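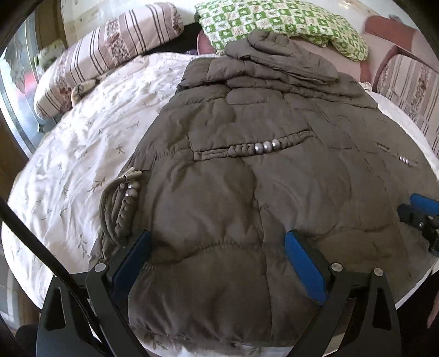 *Quilted jacket on the bed, blue pads closed on the lower part.*

## 1. Requirement

The request I had to write that December was for hand-held grippers. Mirkska cleaned and repaired winter clothing for the whole of the Hikasard valley, and it had been decided, above me, that a machine would one day fold what we cleaned. The machine was called Movano. It existed as a line in a plan and a rectangle of yellow tape on the workshop floor, which the delivery drivers used for their trolleys.

Before Movano could fold anything it needed recordings of people folding with the same kind of fingers it would have. That part of the plan had been left to me. I was in purchasing. I had bought presses, a boiler, hangers by the pallet and once, in error, a conveyor for a building with stairs in it. I was considered careful after the conveyor.

Rashidi quoted 1,238 for each gripper, cable and spare pads included. My signature was good for anything up to 2,000. One gripper I could therefore buy on a Tuesday form, so called for a reason that had been lost, and have it within the month. Two came to more than 2,000 and needed a case, in writing, with a section on alternatives and a section on risk.

The plan said two. A jacket has to be held in one place while it is moved in another.

## 2. Alternatives considered

I wrote this section first because it was the easiest.

Alternative A was to buy one gripper now and the other in the next period. This would have kept both purchases under my limit. It was also the thing the limit had been put there to prevent, and the auditor would have found it by lunch. I recorded it as rejected on grounds of principle.

Alternative B was to hire. Rashidi did hire, by the week, and sent a table of rates. I worked out the point at which hire passed purchase and it fell inside the eighth week. The recordings were planned to run for longer than that. I attached the table.

Alternative C was to do nothing. Every case has to include it. I gave it a short paragraph, and then found I had made it longer. Under Alternative C the women on the folding tables went on folding. The cost per garment stayed as it was and the quality stayed as it was, and the quality was good. I could find no technical fault with Alternative C other than that it was not what I had been asked to justify. I cut the paragraph back to its first length and moved on.

My mother had folded for Mirkska until her wrists stopped her. She read the draft at the kitchen table with her glasses pushed up, which meant she was holding the page very close.

"What does it do with a hood?" she said.

I said the specification listed hoods under soft projections.

"That isn't what I asked."

## 3. Method

Rashidi agreed to a trial before the order. I chose padded outerwear for it. Shirts lie flat and towels forgive you, and a case built on towels would have come back to me with a question mark beside it. Padded jackets were what filled the racks from the first frost onwards, and they were what we were slow at.

The method, as submitted, was as follows. Lay the garment on a soft surface. Open out the hood. Take hold of the fabric near the place where the fold is to begin, close the pads, lift, carry, lower and release. Repeat until the garment fits the shelf. Record any attempt in which the fabric leaves the pads before it is meant to.

My mother objected to the word *near*. She said there was a right place on every jacket and it was a different place on every jacket, and that you found it by pressing down until the filling moved aside and the two layers met. I asked her how long that took. She said it took no time, you did it while reaching.

I had no column for this. I added one, headed *Pressing*, and set the units to seconds.

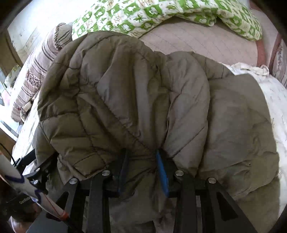
The difficulty with padding is that the pads meet the air in it before they meet the cloth. A finger knows the difference and a strip of rubber has to be told. If you close too early you have a pleat of outer fabric and nothing underneath, so the top layer comes up alone and the rest of the jacket stays where it was, looking comfortable. If you press first you get both layers, and the garment follows.

I wrote that up in the language of the form. *Grip reliability is dependent on pre-compression of fill. Operator technique is a significant variable.* It took most of an evening. When I read it aloud my mother said it was what she had told me, with the sense taken out.

She would not be listed as a contributor. I asked twice. She said she was retired and that if her name went on a form somebody would send her a form. I put *experienced operator, verbal advice* in the sources and gave no date.

There was one further observation that I left out of the submitted version and include now. Trimmings behave differently from cloth. Cord slides and beads turn, and either will spoil a grip that was sound when it was made. The women at the tables moved trimmings out of the way with the side of the hand, without looking, and had done so for as long as there had been trimmings. I had timed the tables for three winters and never written that movement down. On my sheets it was part of *reach*.

I went back through the old sheets afterwards. *Reach* turned out to be the largest figure in every one of them.

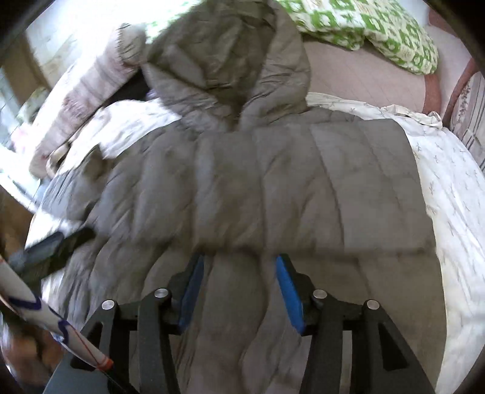

## 4. Risk

The form allowed four risks. I gave late delivery, damage to pads, damage to garments, and loss of operator knowledge before recording was complete. The fourth was marked high. I was asked by return whether I meant high or medium, as high required a mitigation.

I wrote that the mitigation was to pay the operators for the recordings at the rate for skilled repair, which was above the rate for folding, and to begin with those nearest to leaving. I added the sum. It was larger than the sum for the grippers, and it meant that the equipment request was now mostly a request for people. I checked the rules to see whether this was permitted. The rules said that a case should include all costs needed to bring the equipment into use.

It came back on the last afternoon before the holiday with the grippers approved and the rate under review. The note beside the rate said *please separate*. I replied that the two could not be separated, and quoted the rule by its number.

I took the copy home. My mother had the jacket over the back of a chair and was working at the drawstring, where the cord had begun to go. She asked if they had said yes. I said they had said yes to the part that could be posted.

"And the hood?"

I told her the hood was in the annex. She asked me to read it to her, so I moved the lamp across and found the page.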